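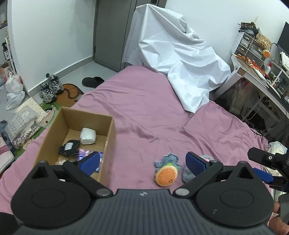 View from the left gripper during a box-packing take. Soft toys to the right of the carton, second gripper at the right.

Recording a box-packing set with two hand-held grippers

These steps cover one recording session for the Clelero packing task, from layout to upload. They assume both grippers are charged and paired and that you have already done the single-hand practice takes. For pairing, see the page by Valentin Crăciun.

1. Lay out the work surface

Use a bed, a low table or a padded bench. Spread one plain sheet over it. Wrinkles are fine and should not be smoothed out between takes, but the box has to stand without tipping. Set the open carton on the left and the loose items on the right, within reach of both hands without a step.

Leave the rest of the room as it is. Shoes, bags and a full desk in the background are wanted in this set. The first Prurkgate batch was shot against bare walls, and the policy trained on it lost the box as soon as it was tried in a furnished room.

2. Choose the items

Pick 8 items per session. Plush toys and soft packages are good first choices, as the pads hold them at almost any angle. Add at least one shiny or see-through package. Do not use glass, food out of its wrapper or anything wider than the open jaws.

Some items may start the take already in the box. Log them as "preloaded" on the session sheet.

3. Calibrate

Close both grippers fully, open them fully, then hold still until the tone. Repeat if the jaw width reads above 5 mm when closed. Recalibrate after every battery change.

4. Record a take

Start with both grippers over the sheet and the jaws open. Press record, wait one second, then move.

Bring the pads down on either side of the item, close, lift clear of the carton wall, lower, open. Release inside the box - do not drop from above the rim. Keep fingers on the handle and out of the space between the pads. The free gripper can steady the carton or hold a flap, but it should not rest against the item being lifted.

Work at an even pace. If a grasp slips, try again in the same take. Retries are useful. If you pick something up with your bare hand, stop and mark the take as void.

A take should run no longer than 40 seconds. Stop with both grippers raised and the jaws open.

5. Reset

Empty the box and put the items back on the right in a new order. Turn the carton a little every few takes. Change the order by hand; Lenuța Lazăr found that operators who reset from memory kept putting the largest toy nearest the box.

6. Check and upload

Play back the first and last take of the session at full speed. Reject any take where the pads leave the view for the whole grasp or where the tracking line jumps. Name the folder with the room code, the operator initials and the take range, then upload to Adari. The June set closed at 301 accepted takes.

Questions about rejected takes go to Raluca Bălan. Worn pads go to Costel Filip, with the gripper number written on the bag.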